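Table mat

A table mat, also called a desk cover or surface mat, is a flat sheet laid over a tabletop to protect it and to give small objects a plain, even ground. The term covers both thick mats intended for long use and lighter sheets of brown paper replaced when soiled. Large examples reach nearly to the edges of the table and leave a narrow margin of the original surface exposed.

Color and finish

Matte finishes in brown, taupe and gray are common. Pale tabletops reflect overhead light, and a darker covering reduces glare and makes small items easier to find.

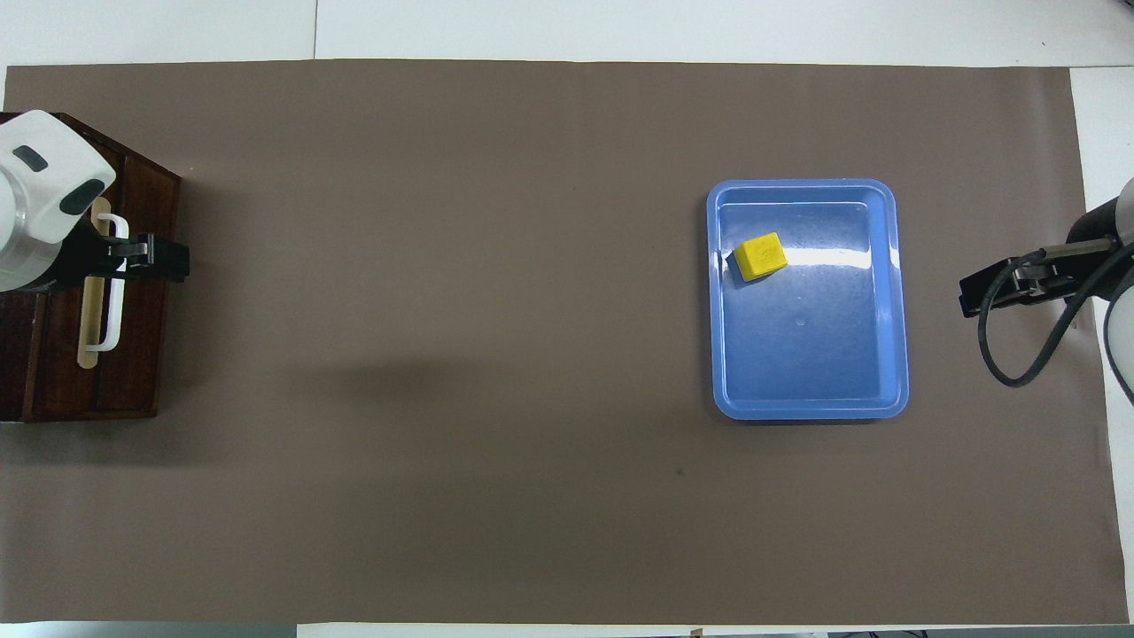
Trays with a raised rim are often used together with a mat, particularly for sorting blocks, beads and hardware. The rim keeps loose pieces in one place, while the mat limits scratching when the tray is moved. Small wooden cabinets and boxes with handles are set on the mat in the same manner. Felt pads may be added under heavier pieces.

History

The household study Coverings of the Work Table, by Krystyna Pietrzak and Igor Głowacki, traces the large brown mat to drafting rooms and school craft rooms. The Marciniak collection at Grelgate holds 2,861 items relating to table furnishings, of which 16 are full-size mats. A catalog of the collection was prepared by Wanda Mazurek. Yao-tsung Hung has questioned the drafting-room origin and considers paper coverings used by bookbinders to be the earlier form.

Fitting

Sheet coverings are cut slightly smaller than the tabletop so that the edges do not lift when brushed by a sleeve. Where a table is made of joined panels, the mat is laid across the seam.
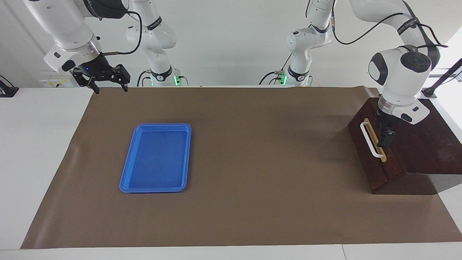

Should a paper covering be taped down?
Tape is needed only at the corners, and a low-tack type is preferred on painted or coated tabletops. Paper that has been stored in a roll should first be laid flat under weights overnight.

See also: Blotter; Drawer liner; Place mat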